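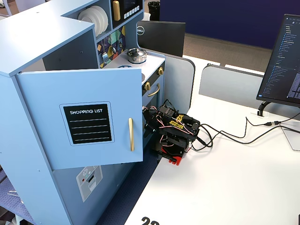
Robot arm at the oven end of the play kitchen, fridge door open. Stornunska test office, October 2024.

Notes on what changed in our test group after the arm went in. I write the test procedures at Stornunska, so this is the view from the procedures side. Long thread.

The job is door and handle endurance on play furniture. Open, close, check, repeat, up to 1,000 cycles per door, then inspect hinges and handle fixings. Until this year every cycle was done by a person with a clicker in the other hand.

Nobody liked it. A tester would do 210 cycles, stop, hand over to the next person, and write the count on the sheet. Most of our disputed results came from those handovers. Either the count was wrong or the two testers pulled in different ways.

The second problem is the bigger one. Some people pull a bar handle straight out. Others pull down and sideways, as a child does when leaning on it. The procedure said "open the door fully using the handle" and left it there. That sentence survived years of review.

An arm can't run on that sentence. You have to give it an approach, a grip position, a pull path and a stop. So the first thing the automation did was make us write down what we had meant. We argued over the pull path for longer than we spent mounting the hardware.

Setup, for those who asked. Small servo arm with a gripper, base on the front edge of the desk, kitchen just in front of it. Cables run back across the desk toward the monitor. The monitor is mostly file lists and config. It is an office desk and looks like one.

The oven handle is the hard one. It's a curved bar and it sits low on the unit, and the base height of the arm is set by the desk. Reaching down and forward leaves little room for the wrist joint. The fridge handle is vertical and much easier to approach.

The open fridge door also hangs partly in front of the cooking area, depending on where you stand. A person just leans around it. In the arm procedure, door state is now a precondition: each sequence lists which doors must be open or closed before it starts. The manual procedure never had this. It does now.

What the arm doesn't do: it doesn't judge. It can't tell you the hinge has started to feel gritty. Our most experienced testers report that well before anything is measurable, and for a while we lost that information completely.

We found out on a batch for Isedlow. The arm ran the full count and the log showed nothing. At final inspection a tester opened the door once by hand and said the lower hinge was going. She was right - the screw had worked itself loose in the panel.

The procedure now has hand checks at fixed points in the run. The arm parks, a tester opens and closes each door 3 times, and writes a comment in plain words. "Gritty", "drops at the end", "fine". We tried a rating scale first. The comments were more useful and the scale was dropped.

On the people side. There were 4 testers before the arm and there are 4 now. That was agreed with management in writing before purchase and I would recommend getting it in writing. It changes the tone of every meeting after.

The work itself is different. Less repetition, more setup, more inspection. Sore wrists used to come up regularly at the team meeting and now they don't. Complaints about waiting for the arm to be free have taken their place.

One cost I didn't plan for: cycling doors by hand was dull, but two people could do it side by side and talk. New testers picked up most of what they knew that way. Supervising a run is done alone with a screen. We now pair people on inspections to get some of that back. It works partly.

Skills. Stirnow supplied the integration and gave us a short training course that assumed everyone wanted to write scripts. Half the group did. The other half wanted to know how to stop it, park it, restart it and read the log. Those should be separate courses. We wrote the second one ourselves and it fits on two pages.

Fault handling took the longest to settle. At first any stopped run came to me, whatever the cause. Testers had watched the thing fail and often knew exactly why (handle missed, cable caught on a joint) but had no permission to touch the settings. So they waited.

Testers can now move the grip position and the approach speed within set limits, and they sign the change in the log. Pull path stays locked, as it defines the test. My inbox is quieter. The changes they make are mostly better than mine were.

Cable routing is still poor. There are loose loops near the arm and a long run over the desk. Slack is needed for the joints, but this is more slack than anyone needs. A clip rail is on order.

Throughput: I'm not going to post a figure. The arm is slower per cycle than a person who is fresh and faster than one who isn't. It also runs through lunch. Whether that is a gain depends on how many reruns you were doing before, and we were doing a lot.

Lo Presti asked whether the older manual results are comparable with the new ones. Partly. Count to failure, no, the pull is different. Failure location, mostly yes. We kept one manual run per product line so there's something to compare against.

Next is the control knobs on the stovetop, which need a turn instead of a pull. The gripper can hold one but slips if the approach is off-center. Testers are writing the first draft of that procedure this time, and I'm reviewing it. Draft is due in December.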